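Carnum opens hand-held gripper station in Lekulstead

Mon 4 December

Carnum has begun recording manual tasks at a new station in Lekulstead, where operators work with a gripper in each hand instead of steering a robot arm remotely. The recordings will be used to train a two-armed system for sorting small parts.

The first task set covers compartment boxes: opening the lid, placing parts and closing the lid again. Each operator works in blocks of 30 minutes, with 12 minutes between blocks. The company plans to collect over 200 hours before the first training run.

Both grippers are cabled and carry printed markings on their white fingertip pads. The compartment box is set on a white board between two aluminium rails, within reach of the right hand.

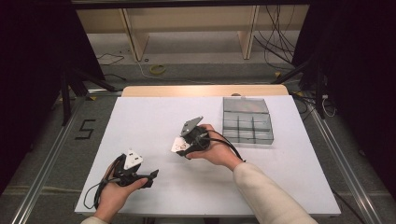
Remote control kept for checks

Carnum will keep its remote-control rig for a smaller share of the work – mainly tasks near the limits of the arm's reach, which a person can perform by hand but the robot may not be able to copy. Recordings from both methods will be stored in the same format.

Mukura, which supplies the sorting cells, will test the trained system on 4 of its own lines. Results are to be published by Dambrauskienė, the project's evaluation partner, together with the list of rejected recordings.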